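Nitura, six mois d'utilisation : avis d'une petite asso

Je reprends mes notes telles quelles, pas le temps de faire joli. Plusieurs personnes m'ont demandé après la réunion inter-assos ce qu'on pensait de Nitura pour les dons en ligne et les reçus fiscaux. Donc voilà, tout au même endroit, et je pourrai arrêter de répondre par mail.

Le contexte vite fait. Nishad, c'est de l'aide aux devoirs et une bibliothèque de prêt, petit budget, pas de salarié à plein temps. Avant on était sur Omholm. Formulaire moche, virement tous les deux mois, reçus à faire à la main dans un tableur. Girish Tripathi y passait ses soirées de janvier. On a changé en septembre.

Prix

On paie 40 euros par mois, formule du milieu. Il existe une formule gratuite mais sans les reçus automatiques, donc aucun intérêt pour nous. Pas d'engagement, on peut arrêter d'un mois sur l'autre (testé par une asso voisine, pas de souci apparement). Les frais bancaires sont en plus. C'est écrit, mais en bas de la page tarifs, en gris clair. Pas très élégant.

Le donateur ne se voit pas proposer de « pourboire » à la plateforme au moment de payer. Pour moi c'est un vrai argument. Sur d'autres outils, les gens croient nous donner une somme et une partie part ailleurs, ensuite ils nous écrivent, un peu fâchés, et il faut expliquer. Là, rien. Le montant saisi est le montant débité.

Mise en route

Une après-midi. Création du compte, statuts, RIB, pièce d'identité de la présidente. La validation est arrivée le lendemain matin. Ensuite l'import des contacts : limite à 2 000 lignes par fichier, on est en dessous, ouf. Par contre il faut un CSV avec des points-virgules et rien d'autre, et ça le message d'erreur ne le dit pas. Il dit « format incorrect ». Merci. J'ai perdu une bonne heure. Si vous exportez depuis Omholm, ouvrez le fichier, remplacez les séparateurs, réenregistrez en UTF-8, sinon tous les accents sautent et Pirjo Räsänen devient quelque chose d'illisible. Elle a reçu son premier reçu comme ça. Elle l'a bien pris.

Les civilités ne sont pas importées. À refaire à la main ou à laisser vide. On a laissé vide.

Le formulaire de don

Propre. Rapide sur téléphone. On choisit les montants proposés, la couleur, une photo d'en-tête, un petit texte. Don ponctuel ou mensuel avec un bouton bien visible. On a mis mensuel par défaut au début, mauvaise idée, deux personnes se sont abonnées sans le vouloir et il a fallu rembourser. Le remboursement marche bien d'ailleurs : deux clics, et le reçu est annulé tout seul.

Ce qui manque : pouvoir affecter un don à un projet précis. Il y a bien un champ « commentaire » mais il faut ensuite lire les commentaires un par un. Pour la bibliothèque on a fini par créer un second formulaire. Ça marche, c'est du bricolage.

Pas de champ obligatoire pour l'adresse postale si on ne coche pas la case « reçu fiscal ». Logique. Sauf que des gens ne cochent pas, puis réclament le reçu au printemps. Prévoir un modèle de mail.

L'arrondi en boutique partenaire

Alors ça, c'est ce qui nous avait attirés. Le principe : le donateur installe un petit module dans son navigateur, achète chez un commerçant partenaire, et une part de l'achat est reversée à l'asso. Ou bien il arrondit à l'euro supérieur. Sur le papier, très bien. Dans la vraie vie, bof.

D'abord la liste des commerçants est courte. Du vêtement, de la papeterie, deux ou trois sites de jardinage. Pas ce que nos familles achètent. Ensuite il faut penser à activer le module à chaque visite, et s'il y a un bloqueur de pub c'est mort, pas de suivi, pas de reversement. Aarti Bisht l'avait installé avec enthousiasme — elle a commandé toutes ses fournitures de rentrée avec, et rien n'est remonté. Le support a répondu que le panier avait été ouvert avant l'activation. Possible. Mais comment voulez-vous que les gens le sachent ?

Le reversement est trimestriel, avec un seuil. En dessous, la somme est reportée. On n'a atteint le seuil qu'une seule fois, en décembre. Autre chose à bien expliquer autour de vous : ces sommes-là ne donnent pas droit à un reçu pour l'acheteur, puisque c'est le commerçant qui verse. L'arrondi oui, chez Nitura, mais il faut que la personne ait un compte à son nom. Je ne suis pas fiscaliste, vérifiez de votre coté.

Verdict sur cette partie : gardez-la si elle est incluse, n'en faites pas une campagne. On a imprimé des flyers pour rien.
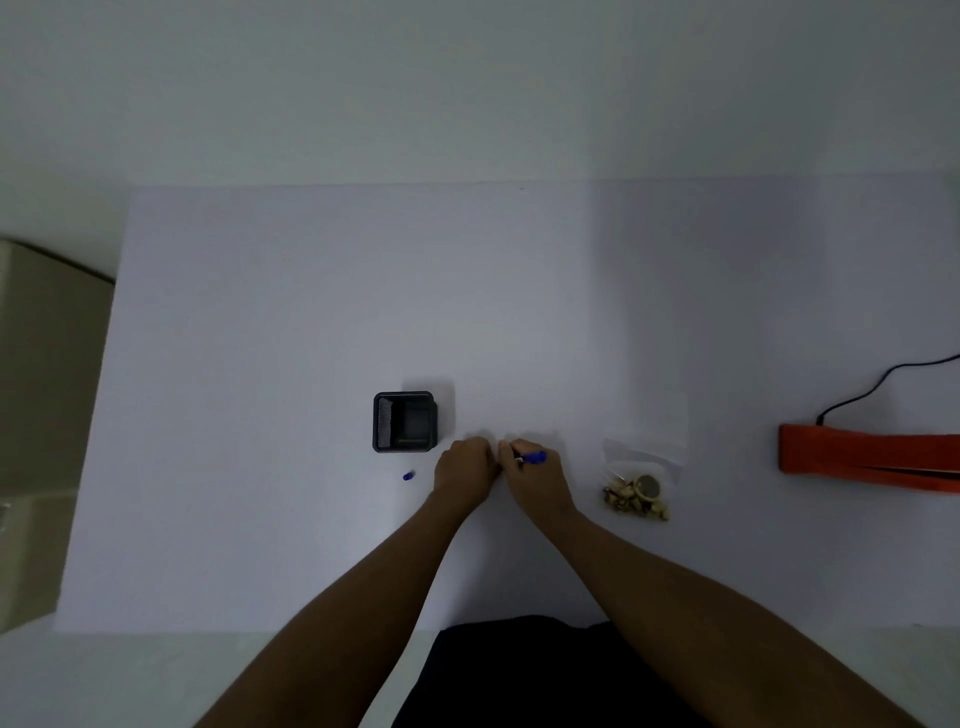

Des mains au travail sur la grande table blanche.

Les reçus fiscaux

Le gros point fort. On renseigne une fois les infos de l'asso, la signature scannée, le texte légal, et après chaque don part un PDF numéroté. Les abonnés mensuels reçoivent un récapitulatif annuel, en janvier, pas douze papiers. Girish n'a quasiment rien eu à faire cette année. Rien que pour ça les 40 euros passent.

Pour les dons par chèque ou en espèces on saisit à la main et le reçu suit la même numérotation. Très bien, c'était le bazar avant, deux séries de numéros en parallèle. L'envoi groupé se fait par lots de 100. On lance un lot, on attend le mail de confirmation, on relance. Un peu lent mais fiable.

Les défauts. On ne peut pas modifier un reçu déjà émis, seulement l'annuler et refaire. Normal sans doute, mais l'ancien reste affiché dans la fiche du donateur avec un gros bandeau rouge, et Bimla Jaiswal a cru que son don avait été refusé. Et puis l'aperçu avant envoi n'est pas fidèle : le logo sort plus petit dans le vrai PDF. Faites-vous un don d'un euro pour tester.

Pour ceux qui n'ont pas d'adresse mail (on en a, et ce sont souvent nos plus fidèles), il faut télécharger, imprimer, mettre sous pli. Pas de format enveloppe à fenêtre, l'adresse tombe trop haut. J'ai signalé. Réponse polie, « nous avons transmis ».

Les relances

Il y a un module de mails. Basique. On écrit un texte, on choisit un groupe, on envoie. Les groupes se font avec des filtres : a donné l'an dernier, pas cette année, don mensuel interrompu, etc. Le filtre « don mensuel interrompu » est précieux, les cartes expirent et personne ne s'en aperçoit. On a récupéré pas mal d'abonnés rien qu'avec un message de trois lignes en novembre.

La mise en page par contre. Impossible de mettre deux images côte à côte, les sauts de ligne se doublent quand on colle depuis un traitement de texte. Dinesh Kanaujia, qui fait notre lettre de nouvelles, a essayé, a soupiré, est retourné à son ancien outil. Donc on exporte la liste et on l'importe ailleurs. Penser à répercuter les désinscriptions dans les deux, sinon plaintes.

Le terminal Zostska

En option, Nitura se connecte au terminal sans contact Zostska pour les collectes sur place. On l'a emprunté à une autre asso pour la bourse aux livres. Petit, léger, la batterie tient la journée. Le donateur choisit un montant, passe sa carte, terminé. Les gens donnent plus facilement que dans une boite à pièces, ça c'est net, surtout les plus jeunes qui n'ont jamais de monnaie.

Mais : il lui faut du réseau. Au fond de la salle polyvalente, pas de réseau, donc pas de dons. On l'a mis près de l'entrée. Et les dons arrivent anonymes dans Nitura, sauf si la personne tape son mail sur le petit écran, avec une file derrière elle. Très peu le font. Pas de mail, pas de reçu, pas de relance. À acheter, non, pas pour nous. À emprunter ou à louer deux fois par an, oui.

Le support

Par mail uniquement dans notre formule. Réponse en 2 jours ouvrés en temps normal, plus long fin décembre, pile quand on en a besoin. Les gens sont aimables et répondent vraiment à la question posée. La documentation en ligne est correcte mais les captures d'écran datent de l'ancienne version, on cherche des boutons qui ont changé de place.

Une panne sérieuse, le soir du 31 décembre forcément... non, je corrige, c'était la veille, Girish me reprend. Formulaire inaccessible une partie de la soirée. Ils ont prévenu, se sont excusés, ont offert un mois. Combien de dons perdus, aucune idée.

Les données

Export complet possible à tout moment, contacts, dons, reçus en archive. Testé en février, tout y était, même les commentaires. Gros soulagement, avec Omholm il avait fallu réclamer pendant des semaines. Les accès sont réglables par personne : lecture seule, saisie, administration. Par contre pas d'historique de qui a modifié quoi. Embêtant quand on est plusieurs à saisir les chèques. On note nos initiales dans le commentaire, méthode maison.

Pour qui

Asso petite ou moyenne qui émet des reçus fiscaux et qui en a marre du tableur : oui, allez-y. Si vous avez surtout des adhésions et des événements avec billetterie, non, cette partie est trop pauvre, un champ « nombre de places » et c'est tout. Si vous comptez sur les achats solidaires pour boucler le budget, non plus.

On garde, en tout cas jusqu'à l'été. Je remettrai la page à jour s'ils sortent l'affectation par projet, annoncée « prochainement » depuis l'automne.

Ah, et pour celles qui demandaient le modèle de mail pour les reçus oubliés : écrivez à l'adresse de contact de Nishad, je l'envoie. Pas ce soir.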